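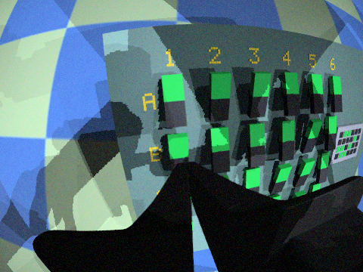 29 November 2019

Second full day with the Fuvik trial license. I'm supposed to be deciding whether we pay for it after the trial runs out, so these notes are half log, half shopping opinion.

Loaded the switch panel task from the Renda pack this morning. It's the one I wanted from the start – lettered rows, numbered columns, a little map placard at the side of the panel, and the arm has to make the toggles agree with it. Install took 19 minutes including the part where I pointed it at the wrong Python. The manual for the pack is thin but what's in it is right, and I'll take that over the Shimada kit any day (we lost most of June to that one).

Ran 300 episodes overnight with the stock scripted policy to get a baseline before touching anything. Logs are on the shared drive under fuvik_trial/panel. No crashes! The old simulator would have fallen over by breakfast.

Things I like so far:
Wrist view comes out of the box, already lined up with the tool. I wrote zero lines of camera code.
Wide lens model is a proper setting with its own parameters. Straight lines bow toward the borders the way they do on our real wrist unit, so we can stop warping pictures after the fact.
Shadows. The switches throw real hard-edged ones over the panel and over the row letters. B is partly lost in it from where the arm sits. Great, that is exactly what trips up our label reader on the bench.
Contact on the toggles feels right. They have a proper snap-over point and you can set the stiffness per switch.

Things I like less:
Fingers block a lot of the lower rows once you come in close. Same on the real arm, so fair enough, but the stock policy plans from the close view only and guesses about whatever it can't see. Want to try a look from farther back first, then move in.
Column numerals are a thin pixel font and get small toward 6 when the panel is angled away. Reader mixes up 5 and 6 there. Check if the font can be swapped in the task file.
Shadow edges are jagged, stair-stepped. There's a shadow resolution setting somewhere. Didn't find it.
License is tied to one machine. Asked Drulleck (the reseller) if we can float it across the 8 bench PCs, no answer yet.

Tried the look-back idea by hand after lunch, 6 episodes only, so no numbers worth writing down. Felt a lot better though – the approach was calmer and it stopped hovering over the bottom rows.

Leaning yes on buying. I haven't had this much fun with a simulator in ages.

To do:
rerun the 300 with the two-step look
font swap
shadow setting, ask support if it's still hiding
chase Drulleck on floating license and on whether Renda updates are included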